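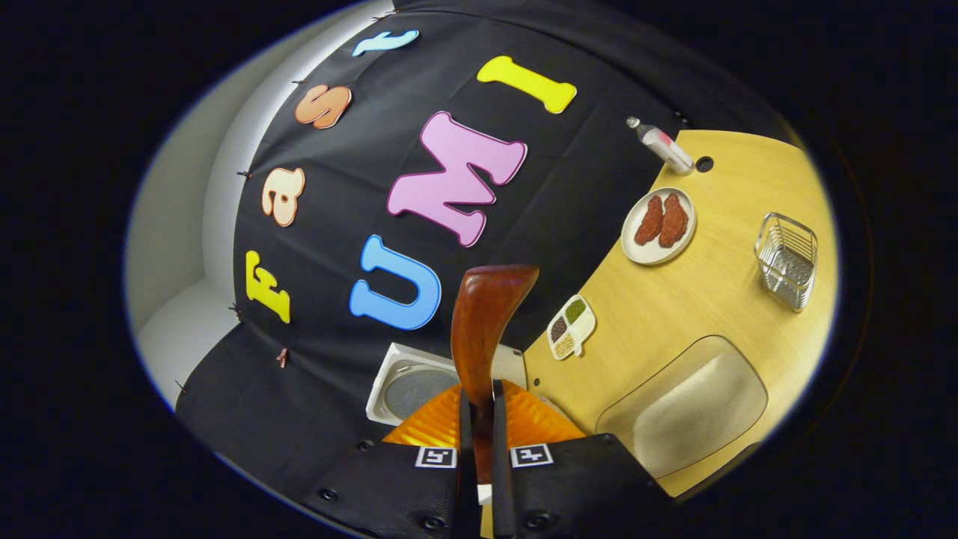 Does a cheap pair of bookshelf speakers sound better on proper stands than on a desk?

In my bedroom, with my ears, it did, and the biggest change was in the bass. How much of that was the stand and how much was simply getting the speakers away from the wall is what the rest of this report tries to untangle (with mixed luck, I'll admit).

Why I picked this

I've had the same Prokum speakers since sixth form and I love them, but they boom. Any song with a busy bass line turns into soup on my desk, and my flatmate next door gets the worst of it. So when we were told to choose a project on sound and rooms I knew what I wanted to do straight away! The module handbook suggests measuring a lecture theatre, but that sounded like a lot of carrying.

What I used

The speakers are small two-way boxes with a port at the back. They ran off my Alstead amplifier, which is older than me and hums a bit when you first switch it on. The stands were a heavy metal pair borrowed from the department, made by Nogueira, and I got 2 weeks with them before they had to go back. For measuring I had the department's microphone and the free software on the lab laptops, which crashed often enough that I started saving after every sweep.

I'd also planned to try some Prallar foam pads, the wedge sort that go between speaker and desk. They only turned up in the second week, so that part is thinner than I wanted.

How I did it

Every set-up got the same test sweep at the same volume, with the microphone where my head normally is when I'm working. Desk first, then desk with foam, then stands. I shut the window and turned off the radiator because it ticks. After the sweeps I listened to the same playlist each time and wrote down whatever came into my head, before looking at the graphs, so the numbers wouldn't talk me into anything.

What came out

On the desk there was a fat hump in the bass, and another smaller bump at 245 Hz that I hadn't noticed by ear until I saw it. Once I knew it was there I couldn't stop hearing it – male voices had a sort of chesty, cardboard sound. On the stands that bump nearly went, and the bass hump shrank as well. Above 3000 Hz I couldn't see a difference I'd trust.

The foam did less than I'd hoped. The desk stopped buzzing under my hands, which was nice, but the graph barely moved. My notes from that session say "same but tidier??" and I still can't do better than that.

Where it went wrong

The stands wouldn't fit where the desk is, so they went in the middle of the floor, further from the wall. That means I changed 2 things at once, and my tutor spotted it before I'd finished my first slide. I did try dragging the desk forward one Monday evening to even things up, and the bass dropped a fair bit from that alone, but the rug bunched up and I never got the microphone back in quite the same place. I've left that sweep in the appendix and kept it out of the main graph.

If I did it again I'd mark everything on the floor with tape on day one and start with the wall distance, speakers on the desk the whole time. For now the desk has stayed pulled forward and I climb over the bed to reach the wardrobe.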